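Mallico Laundry Room FAQ

What can I bring?
Sheets, towels, jeans, curtains, the big quilt your aunt made. If it fits in a drum, it's welcome! We have 6 washers and 2 giant ones that love a comforter.

Do I need my own soap?
Nope. There's unscented powder by the door, free to use. Go easy on it, a small scoop really does the job (our water is very soft up here in Manzano).

How hot should I wash towels?
Warm is plenty for most loads. Skip the fabric softener, it coats the loops and they stop soaking things up.

My fitted sheet eats everything else. Help!
Oh, we love this one. Stop halfway through the dryer cycle, shake it out, flip it over and start again. Buttoning your duvet cover shut helps too.

Can I leave a load and come back?
Yes, for up to 42 minutes after it ends. Then Priya Lindgren moves it to a basket on the long shelf.

Is there a folding night?
Every month except December. Come fold, swap tips, eat cake.

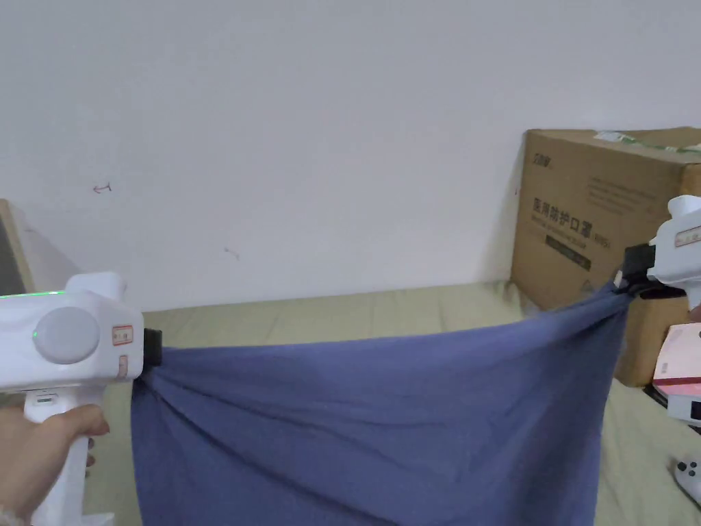 2 min read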